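December 2025
By the newsletter editor

Brillmont go into the winter break in second place

Our first team finished the autumn half of the season with a 2-1 win away at Gummont, and with this result we stay second in the table until the league starts again. It was not a beautiful match. The pitch was heavy after three days of rain, and in the first half hour both teams mostly kicked the ball long and hoped for a mistake. The mistake was ours. A short back pass stopped in the mud, the Gummont striker was quicker than our goalkeeper, and after 23 minutes we were one goal behind.

The reaction was good, I must say. We began to play more on the left side, where the grass was in better condition, and just before half-time we got a free kick near the corner of the penalty area. The ball went over everybody, touched the far post and rolled in. Whether it was a shot or a cross is still discussed in the team, and the player himself gives a different answer each time.

After the break Gummont were tired and we had much more of the ball. The winning goal came from a corner, with a header from very close. In the last eight minutes the home side sent all their tall players forward and we had to clear two balls from the line. The referee then added more time than our bench wanted. Some 29 supporters travelled with the team on the early bus, and they could be heard well from the other side of the pitch.
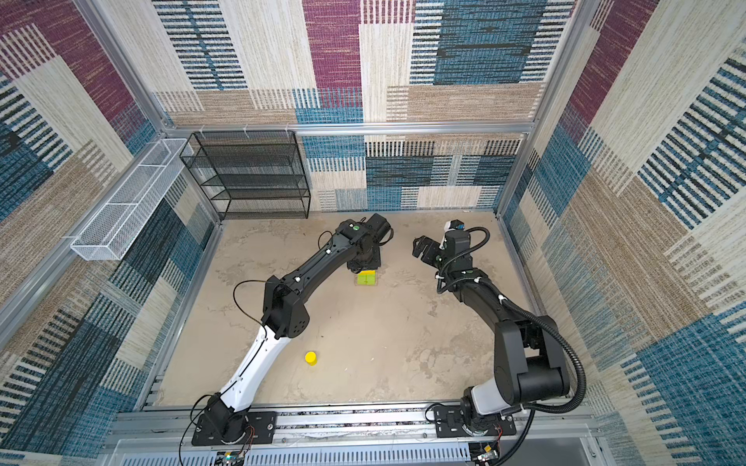

With this victory we are two points behind Pestinine, who have lost only one match since August - the one at our ground, in November. They still have the best defence of the league and it will be difficult to catch them. Strebel are third. They have the same number of wins as we have but more defeats, and they must come to Brillmont in the second match after the break. That game will probably tell us if we should look up or down in the table.

The second team had a harder autumn. They lost at home to Strebel's reserves last weekend, 0-3, and are now in the lower part of their group. The score looks worse than the match was, for two of the goals fell in the last minutes when we played with ten men. Several of the young players have had their first full season with adults, and you can see that they are stronger in the duels than in summer. The coaches are patient and ask the spectators to be patient too.

The under-15 girls did not play, as their match at Pestinine was called off in the morning because of frost. A new date will be given by the league in the new year. Parents who had already offered to drive are kindly asked to keep their places in the cars open, we will write to you as soon as we know more.

Training for the first team begins again in the second week of January, first indoors and then on the artificial pitch if there is no snow on it. We will play two friendly matches before the league restarts, the first at home against Gummont's reserves. The kick-off time is not yet fixed. Season tickets from the autumn stay valid for all home matches in spring, but please bring the card with you, as the people at the gate can't look up names.

We wish all players, parents and supporters quiet holidays and healthy knees.

You receive this newsletter because you signed up at the ground or on our website. To stop receiving it, use the link in your e-mail.

Contact | © Brillmont football club | Back to top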